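Flidinmont Play Produce Set with Basket and Slider Bag

Supplier: Dasavthorpe Educational Supply
Range: Flidinmont
Sheet revised: 2000-11-10
Sold as: complete set, or as separate basket, bag and produce

Overview

The Flidinmont set is a collection of full-colour play fruit and vegetables supplied with a perforated plastic basket and a clear slider bag. It is intended for shop corners, sorting work, language groups and tabletop activities where the pieces have to be put out and cleared away several times a day. The basket is the working container. The bag is the storage container, and goes on the shelf or hook between sessions.

The produce and the bag are stocked separately from the basket, and the parts can be reordered in any combination. Customers who already own the earlier Plunar basket can continue to use it with the present produce. The Plunar basket has solid walls and will hold rinse water, so the draining notes further down do not apply to it.
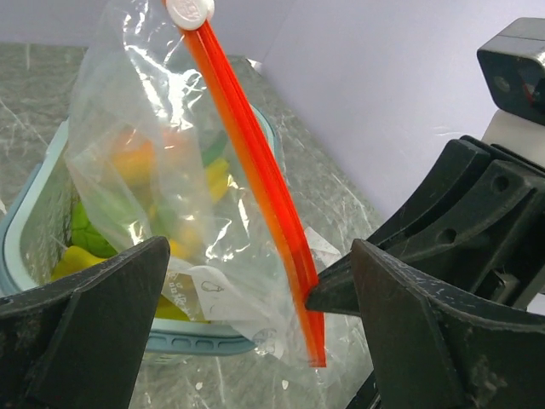

Fereshteh Yazdani
Product Documentation, Dasavthorpe Educational Supply

Slider bag

The bag is clear, flexible plastic with a red-orange closure along the mouth. The closure is in two strips, one on each side of the opening, joined by a round white slider tab. Moving the slider along the strips presses them together; moving it back parts them. The tab is disc-shaped and large enough to be held between thumb and finger by an adult or an older child.

Nominal capacity is 2000 mL. This is the flat-filled figure and should not be used to plan how many pieces will fit, as the produce is irregular in shape and leaves a good deal of air space between pieces. In practice the bag takes a working selection. It does not take a selection and the basket together.

The film creases with use. Creasing catches the light and makes the contents harder to see from some angles but does not affect the closure. A bag should be taken out of service when the film has whitened through at a fold, when either strip has pulled away from the film, or when the slider passes over a section without closing it. The closure is rated at 1000 open and close cycles with the strips kept clean. Crumbs, sand and modelling dough in the strip are the usual cause of early failure.

The bag carries a white printed label. The label may be left on or removed. If it is removed, peel it slowly with the bag flat on a hard surface — pulling at the label with the bag hanging tends to stretch the film beside it.

Basket

The basket is rectangular and open-topped, in a pale blue-green, with rounded corners and a thick rounded rim. The walls are perforated. A row of small slots runs along the outside near the base.

The rim is the lifting point. Lift with both hands, one on each of the opposite sides. The basket has no handle and no lid, and it is not designed to be stacked when full. Empty baskets of the same type will nest, and should be pulled apart by the rim with a slight twist if they bind. Do not lever them apart with a ruler or screwdriver, as this marks the rim and leaves a raised edge.

The perforations allow rinsed pieces to drain and keep dust from collecting inside. They also provide something to tie to. Several schools thread a price card or a word card through the wall with string, which works well if the knot is on the outside.

Produce

Pieces are finished in smooth, strong colours, and most are glossy. Surface detail varies with the item. The mango is orange with a yellow blush on one side, the small green melon has a bumpy texture, and the banana is a long curved form in plain yellow. The vegetable assortment includes a yellow crookneck squash, a long slender green bean and a green leafy piece.
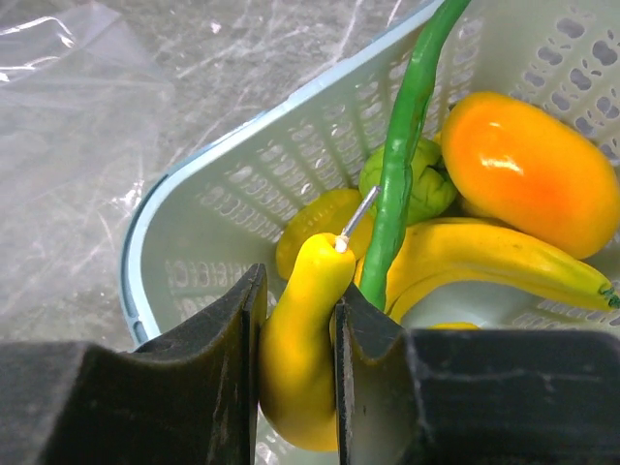 Crookneck squash in the Flidinmont basket, showing the silver pin and white collar at the neck.

The squash has a bulbous lower body and a narrow curved neck. The pin at the top stands in for the stem. Pieces with a pin are for supervised use only and are listed separately on the order form so that they can be left out of sets going to younger groups. Check the pin and collar each time the set is counted back in. A piece with a bent or moving pin is withdrawn, and the replacement is ordered by item name. Pins are not sold as spares, and gluing one back is not an accepted repair.

Colour is consistent within a production run. Between runs there is some drift, most noticeable in the yellows, and a replacement banana may be a shade lighter or darker than its neighbours. We do not match to a returned sample.

The pieces are not to scale with one another. For weighing activities they should be treated as counters, and the real item used if a true mass is wanted.

Loading the bag

Kerstin Strand, who prepares the demonstration sets at our Massawe showroom, recommends loading the bag while it stands in the basket. The basket walls hold the lower part of the bag in position and leave both hands free. The procedure is as follows.

Empty the basket onto the worktop.
Open the slider fully, to the end of the strips.
Stand the bag in the basket with the mouth uppermost and fold a little of the film outward over the rim.
Put in the heavier and rounder pieces first.
Add the long pieces — bananas and beans — upright along the side of the bag.
Bring the two red-orange strips together, press out the air with a flat hand, and run the slider across in one movement.

If the slider stops partway, return it to the start and try again. It should not be forced. A stop in the middle usually means that a fold of film has been caught between the strips.
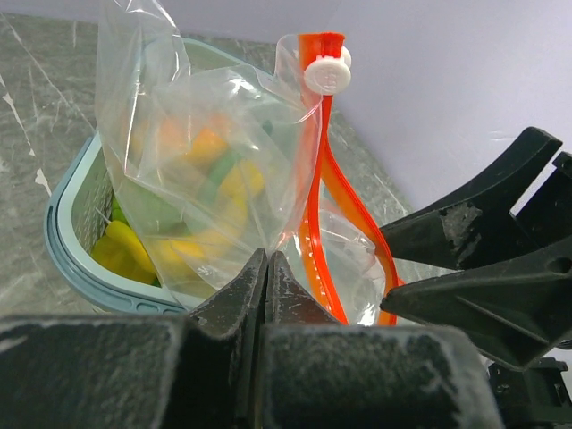 Pressing the air out matters more than it may seem. A bag closed with air in it takes up nearly twice the shelf space, and the weight of the next bag placed on top of it will push at the closure. The corners hold air longest and should be pressed last, working toward the slider end.

Do not lift a loaded bag by the slider tab. Hold it by the film beneath the closure, or support it from underneath. The same applies when taking a loaded bag out of the basket: lift from below the contents, and tilt the basket if the fit is close.

Unloading

Lay the bag across the top of the basket, open the slider fully and tip the pieces down into the basket from the closed end. Long pieces tend to lodge across the mouth and should be drawn out by hand. Flatten the empty bag and put it away before the activity starts. Plastic bags must be kept away from babies and small children at all times, and the bag is not part of the play equipment.

Where the set is used on a smooth counter or a laminated table, a bag left lying about will slide. A hook on the wall is the simplest answer.
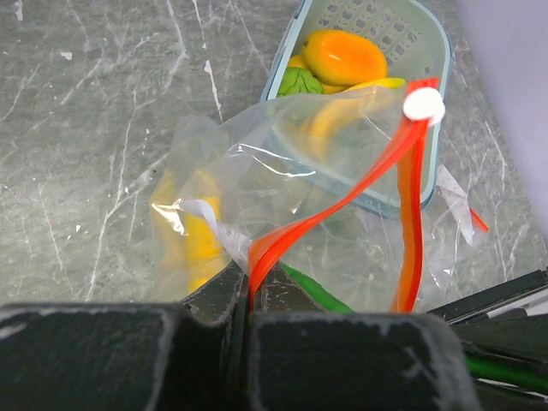

Slider bag over the basket with the fruit assortment: mango, green melon and banana.

Cleaning

Produce: wipe with a damp cloth and mild dish soap, rinse the cloth, wipe again. Do not soak. Pieces with a pin should be wiped along the pin and dried at once with a paper towel.

Basket: wash by hand in warm water. A soft bottle brush will clear the perforations and the slots near the base. Drain upside down on a rack.

Bag: wipe inside and out, prop the mouth open and leave until fully dry. Do not put it in a dishwasher, and do not dry it on a heater.

Solvents, scouring powder and undiluted bleach should be kept off all parts. Permanent marker can't be removed from the produce without dulling the finish.

Storage

Store indoors, above 15 °C where possible. The film stiffens in the cold, and a bag brought in from an unheated shed in winter should be left to warm up before the slider is moved. Keep the set out of direct sun. The red-orange strip is the first part to fade, but fading alone is not a reason to replace the bag.

Loaded bags may be stored on top of each other to a height of 2 bags. Beyond that, use the baskets.

Limits of use

The set is not for contact with food. The produce must not be put in a fridge, freezer or oven, or mixed with real fruit in a serving bowl. The basket may not be used as a step or seat.

Ordering and replacement

Quote the range name and the item name. Baskets and bags are held in stock at all times. Individual produce pieces are packed to order, and the melon and the squash can take longer than the rest of the range. Orders for the first school term should reach us before the December shutdown.

Bags with a closure fault found on first opening are replaced without charge. Please send back the bag with the slider still on it. Bags returned without the slider can't be assessed and are treated as ordinary wear.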